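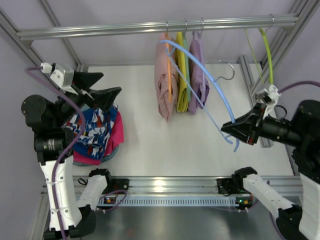 Laundry day, with a spare hanger in the right gripper.

I have been promised a robot butler for 30 years. At Harholm, what I get is two arms and a short rod of shirts.

"Hangers are horrible," says Bendik Eide, cheerfully. Shirts are worse - they never hold the same shape twice.
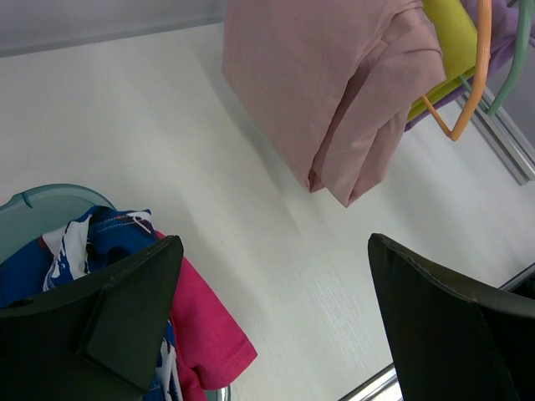 Still to do: the pile in the basket.

My own record is four shirts a minute, sulking included. Eide won't quote me a speed.
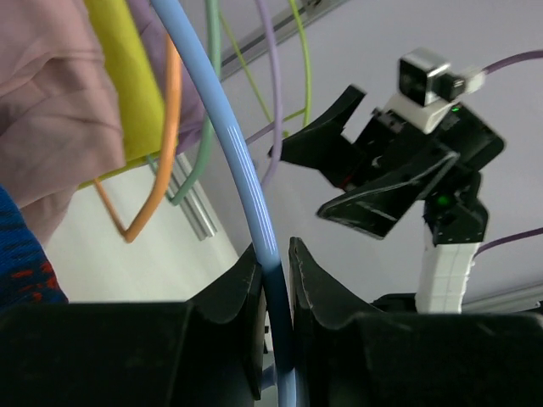

He will say that folding towels is nearly there, and that socks can wait. Mine have been waiting since September.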